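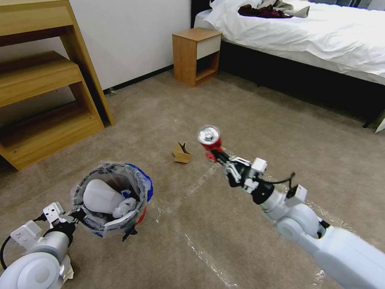
Hestness Ankrah
Data collection lead, Skivura project
September 6, 2020

Okay friends, settle in, because I promised a few of you a proper thread on how we gather examples for Skivura and I have a full mug of tea and no meetings. (1/9)

The task we're on this month is picking up a bedroom floor. Trash goes in the bin, and the bin can be held by the other hand while you do it, the way you'd probably do it yourself if you were tired and didn't want to walk back and forth! (2/9)

One try from start to finish is what we call an episode. An operator drives both arms, we record what the cameras see and what the joints do, and all of it goes to the model later. We have 83 good ones of this task so far and I love every one of them like a houseplant. (3/9)

People always ask me what makes an episode good, and they expect me to say speed. I'd much rather have a calm one. If the operator dithers over which piece to grab, the model learns dithering, and then you get to watch a very expensive machine hover over a tissue. Ask me how I know. (4/9)

Drink cans are lovely to start people on. They're a nice size, they have a clear shape, and you can come at them from the side. Cardboard is another story, especially once it's been folded or crumpled, and wrappers are the ones that make new operators sigh out loud. (5/9)

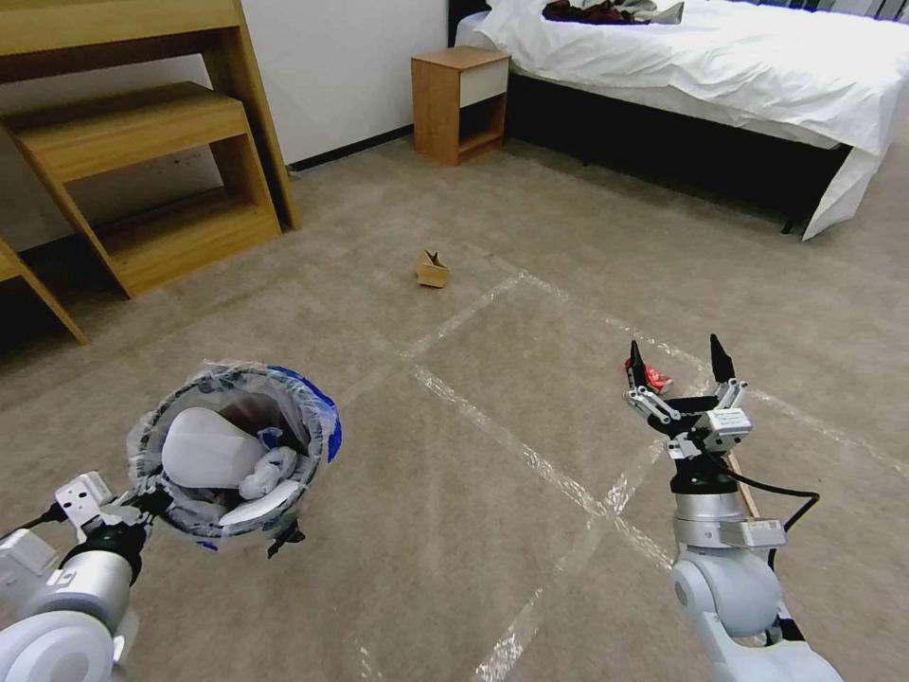 So we mix it up. Between episodes somebody goes in and moves the litter, swaps a piece or two, and changes how full the bin is at the start. If the same thing sits in the same spot every time, all you've taught is the spot. I did exactly that in my first week, 23 episodes of it, and had to throw out the lot. (6/9)

We keep the recovery attempts too, as long as they're clean. Say a grip slips and the operator opens up, backs off a little and tries again. That is gold to us! What we cut is the long pause while somebody scratches their nose. (7/9)

Labeling happens in Ruris, our little in-house tool, which has a gray button I have been asking to have moved for most of a year. Each episode gets watched by a second person, and they mark where every grasp begins and ends. It's slow, and I find it weirdly soothing with the radio on. (8/9)

Next up is 80 more with four operators taking turns, so that we pick up more than one person's habits. If you collect data for this kind of two-handed work, come tell me how you handle crumpled paper, I would dearly like to hear it. Tea's gone cold, off to make another. (9/9)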